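Fifteen to a Tray: Lizelle Kruger on Packing Eggs by Hand

Lizelle Kruger has packed eggs at Tidunley for 19 years. She started on weekends, when the farm sold from a card table at the gate, and she now trains everyone who works in the packing room. The farm supplies two grocers and a weekly box scheme called Odalico, and most of what leaves the property still goes out in pulp trays.

We met on a Monday morning. She had already finished the Odalico order, 441 eggs, and was drinking tea out of a jar.

I asked what she looks for first when a new person sits down at the table.

"Whether they grab," she said. "People grab an egg like it's going to roll away on them. It might, but squeezing it won't help. I tell them to let it sit in the fingers and then let the cup take the weight."

She teaches people to fill the back row first and work toward themselves. That way a sleeve never has to pass over eggs that are already in. Left-handers can start from whichever end they like, as long as they stick with it for the whole tray.

"I don't care about left or right. I care about back to front. If you fill the front first you're reaching over it all day, and sooner or later your cuff catches one."

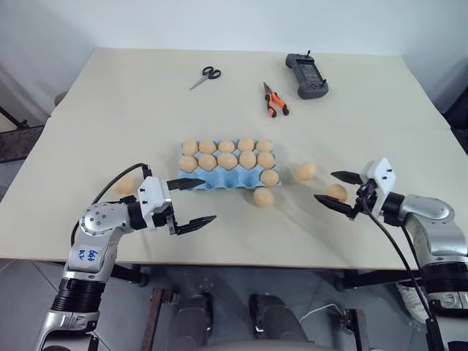
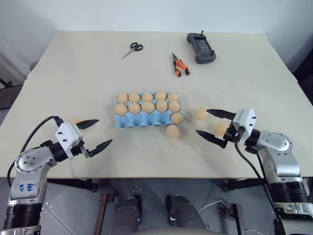

Back rows full, one egg in at the right-hand end of the front, and the others still on the tabletop.

The table matters more than visitors expect. Kruger prefers a pale top because a hairline crack leaves a damp mark that shows up on it. She used a dark one for years at Masilela, the farm where she worked before Tidunley, and says she missed things.

She is less fussy about loose eggs. The rule in most packing rooms is that nothing touches the bench, but she lets people set a few down while they sort.

"They're fine if the table's level. Check it with an egg. Put it down, take your hand away, and watch it for a bit. If it wanders, fix the legs before you do anything else."

Colour comes up often in letters from customers. Kruger tries to keep each tray close to one shade, although she says it makes no difference to the eating. Tidunley tried mixed trays in April a few years ago and went back after 5 weeks.

"Some people loved them. The grocers didn't. They said it looked like leftovers."

The farm buys its trays from Juvier, a small pulp moulder. Kruger tests each new batch by pressing a thumb into the bottom of a cup. If it gives, she sends the bundle back.

Her advice for anyone packing at home is to keep the trays dry and wash your hands before you begin. She also suggests stopping for a few minutes between trays.

"You get into a rhythm and you think that's good. Then you get quick, and quick is when I hear the crack from across the room."

She had another two dozen trays to get through before lunch, so we left it there.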